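Nusimden 编织卡片翻译工作坊：招募参加者

大家好。我叫 Hrefna Kvaran，是 Nusimden 的协调人。中文是我的第三外语，我学了很多年，但写长的文章仍然要查词典。这份通知是我自己写的，如果有句子读起来奇怪，请原谅，并请写信告诉我应该怎么说。

Nusimden 是一个小的翻译和手工艺资料项目，地点在苏格兰北部海边的镇子 Brirkora。我们现在招募会读英文、母语或者主要写作语言是中文的人，七月来这里住四个星期，一起把一批手写的编织卡片翻译成中文。

关于这些卡片

这批卡片一共 949 张，是镇上的编织老师 Effie Halliday 在教书的时候写的，后来由她的学生 Mhairi Urquhart 保存。每一张卡片写一个花样，或者一件衣服的一部分，例如袖子、领口、手套的拇指。有的卡片很完整，有针数、行数和小的方格图。有的卡片只有一句话，比如“同上，但是更紧”。“同上”的“上”是哪一张，我们很多时候还不知道。

卡片上的语言是英文，里面有不少本地的说法。Effie 把一种小的菱形叫“窗”，把两个菱形连在一起叫“邻居”。她有时候用缩写，同一个缩写在早期的卡片和后期的卡片里意思不同。Mhairi 做了一个词表，已经有几页，您到达以后会得到一份。这个词表还没有完成，我们希望参加者继续写它。

为什么翻译成中文？最直接的原因是有人要。我们把二十几张卡片的扫描放在网上以后，收到最多的信来自用中文写信的编织爱好者。她们自己已经翻译了几张，译得很好，但是每个人用的词不一样。“下针”和“平针”在有的信里是一个意思，在有的信里是两个意思。所以我们想请一组人坐在一起，商量出一套统一的用词，然后完成全部卡片的中文稿。

工作的内容

每位参加者负责一组卡片。分组按照花样的种类，到达以后第一天决定，您可以说您的愿望，但是我们不能保证每个人都得到第一个愿望。

上午是个人工作时间，每个人翻译自己的卡片。下午两个人一组，交换译文。读的人要拿针和线，按照中文译文织一个小样片，不看英文原文。如果织不出来，就回去讨论，看问题在译文还是在原文。原文也有错误，我们知道至少有几张卡片的针数是不对的。遇到这种情况请不要在译文里悄悄改正，请保留原来的数字，并且写一个注。

每个星期有两次全体讨论，讨论用词。讨论由 Rungnapa Sukprasert 主持，她以前做过纺织类书籍的术语编辑，中文说得比我流利得多。她的规则很简单：每个人发言之前要举出一张卡片的编号，没有编号的意见留到晚饭时说。

讨论的语言是中文。和 Mhairi 谈话时用英文，需要的话有人帮助。Mhairi 每个星期来一个下午，回答关于卡片的问题。她的口音对一些人来说可能不容易听懂，请不要不好意思，可以请她再说一次。

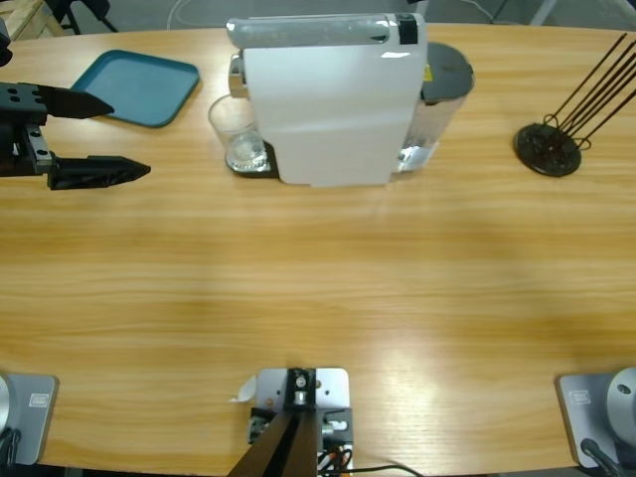
个人工作时间从上午九点开始，到十二点半结束，中间没有固定的安排，您可以按照自己的速度工作。有的人喜欢先通读自己那一组的全部卡片，再开始翻译；有的人一张一张地做。两种方法都可以，只要每天结束的时候把当天的译文放进共同的文件夹。休息的时候请随便使用公共的桌子，那台白色的胶囊咖啡机是给大家用的，胶囊由项目提供，喝茶的人可以在厨房烧水。请不要把原件卡片带到放饮料的桌子上，带打印的复印件没有问题。如果您有每天必须喝的某一种茶，最好自己带，镇上的商店种类很少。

我们寻找什么样的人

我们一共接受 17 位参加者。我们不要求学历，也不要求您是职业翻译。但是以下几点是需要的：

您能够用中文写出清楚、准确的说明文字。文学的风格不重要，卡片本身也没有文学的风格。

您能够读英文手写体。报名以后我们会寄一张卡片的扫描，请您试读。Effie 的字很整齐，只是她的 n 和 u 几乎一样。

您会棒针编织，至少能够看着图织一双手套或者一件有花样的毛衣。只会钩针的朋友，很抱歉，这一次不合适。钩针的卡片数量很少，我们以后再处理。

您愿意让别人修改您的译文。这一点我写得很认真。前一次试验性的工作坊里，最难的事情是修改，比手写体难。有一位参加者和我为了“收针”和“平收”两个词三天没有说很多话，后来我们把两个词都写进了词表，注明什么时候用哪一个。

使用简体字或者繁体字的人都欢迎。最后的稿件会做两个版本，地区用词的区别会在注里写出来。如果您来自编织用词比较特别的地方，请在报名信里告诉我们，这样的知识对我们很有用。

年满十八岁就可以报名，没有年龄的上限。男士也可以报名，我写这一句是由于已经有两位先生来信问过。

住宿和吃饭

参加者住在 Jalali 楼，这是一栋旧的三层房子，在港口后面的坡上，走路到工作室几分钟。房间有单人的，也有双人的。单人房间不够每一个人，所以请在报名表上写明您能不能和别人同住。如果您睡觉很轻，或者您打呼噜，也请写，写了不会影响录取。

房子里没有电梯。一楼有一个房间和一个没有门槛的浴室，留给行动不方便的人。工作室的入口有坡道。如果您需要其他的安排，比如大字的复印件、特别的椅子、比较亮的灯，请早一点告诉我们，在小镇里买东西要等船或者等货车。

早饭自己做，冰箱里会有面包、鸡蛋、燕麦和牛奶。午饭和工作日的晚饭由 Ishbel Hepburn 负责。她会做素食，也会做没有麸质的饭。米饭常常有。在前一次工作坊里，参加者教了她做番茄炒蛋，她现在做得不错，但是放糖比较多。周末厨房给大家使用，有一个大的炒锅。洗碗按照冰箱门上的表轮流。

镇上有一家面包店、一家小超市、一家药店和一个每天开门时间不同的邮局。最近的中国超市坐车要很久，所以酱油以外的调料请自己考虑。

天气方面，七月不热。请带一件防风的外衣和能走湿草地的鞋。晚上很晚天还是亮的，房间有窗帘，但是窗帘比较薄，您可能需要眼罩。

费用

参加工作坊不收费。项目提供住宿、上面说的饭、针和线、打印，以及从最近的火车站到 Brirkora 的接送。每位参加者得到一笔工作津贴，数额在录取信里写明，对所有的人相同，分两次支付，第二次在离开之前的一个星期。

旅费需要您自己先付。我们有一笔不大的旅费基金，可以给远道来的参加者报销一部分。请在报名表上估计您的旅费，写真实的数字就好。没有申请旅费的人不会更容易被录取，看旅费的人和看报名信的人是分开的。

签证由参加者自己办理。我们会出邀请信，但是我们不能代替您和签证机构联系，也不能回答您的签证能不能通过。请给自己留足够的时间。

译文的署名和使用

每一张卡片的中文译文下面会写译者的名字，您也可以选择用笔名，或者不写名字。译文的版权属于译者，译者同意 Nusimden 把译文放在网上供大家免费阅读和打印。如果以后有出版社想要出书，我们会先写信问每一位译者。现在还没有这样的计划。

您在工作坊织的样片归您自己。如果您愿意留下来，我们会把样片和卡片放在一起保存。前一次有人留下了一只手套，另一只带回家了。

工作坊的时候我们会做一些录音，内容是用词的讨论，目的是以后写注的时候能够找到理由。录音不公开。如果您不愿意被录音，可以在讨论的时候用纸写意见，Rungnapa 会读出来。

怎样报名

请发一封邮件，标题写“编织卡片”和您的名字。邮件里请有以下的内容：

一封短信，用中文写，一页就够了。请介绍您自己，说明您织过什么，翻译过什么。没有正式翻译过东西的人可以写别的，例如给朋友解释过一个花样。

一段样稿。请选择任何一份英文的编织说明，翻译成中文，不超过一页，附上原文。如果有您拿不准的地方，请标出来。我们喜欢看见标出来的地方。

一张您自己的编织作品的照片，正面和反面各一张更好。我们看反面看得比较仔细。

报名表，表上有关于住宿、饮食和旅费的问题。表格可以写信向我要，也可以在 Nusimden 的网页上下载。

请不要寄推荐信，我们没有足够的人读它们。也请不要寄作品的实物，邮寄丢失的时候大家都会很难过。

收到邮件以后我会回信确认。如果一个星期之内没有收到我的回信，请再发一次，有时候带照片的邮件会进到错误的文件夹。

选择的过程

报名信由 Rungnapa、Mhairi 和我三个人读。Mhairi 不读中文，她看照片和您试读的手写体卡片。我们会从报名者当中选一部分人做视频谈话，每次 30 分钟，其中有一段时间我们会一起看一张卡片，您说您会怎么翻译，为什么。不需要准备，也没有标准答案。那张卡片我们三个人自己也还有不同的意见。

谈话的时间会考虑您所在地方的时差。如果您的网络不稳定，可以只用声音。

没有被录取的人也会收到回信。我们会问您是否愿意在家里参加校对，这是一项没有津贴的工作，所以拒绝完全没有关系。

一些大家常问的事情

可以带家人吗？Jalali 楼里没有空的房间给家人。镇上有出租的房子，七月比较贵。如果您的家人自己住在镇上，周末可以一起吃饭。

可以只来两个星期吗？很抱歉，不可以。用词的讨论是一次接着一次的，中间加入的人会很辛苦，别人也要再讲一遍。

需要自己带电脑吗？需要。如果您没有可以带的电脑，请写信，我们有两台旧的可以借，它们的键盘是英国键盘。

需要带自己的针吗？项目有针，大部分是 Zorkberg 牌的直针，尺寸齐全。喜欢用环形针或者竹针的人请带自己的。

晚上做什么？没有安排。有的人散步，有的人继续织。镇上的图书馆有一个晚上开到八点，那里有一个编织小组，参加的多数是老人，她们欢迎客人，而且会毫不客气地看您的反面。

不会开车可以吗？可以，这里去什么地方都是走路。

如果您还有别的问题，请直接写信给我，中文、英文和冰岛文都可以。打电话的话最好在下午四点以后，那时候办公室里比较安静，我听中文也听得比较清楚。

Hrefna Kvaran
Nusimden，Brirkora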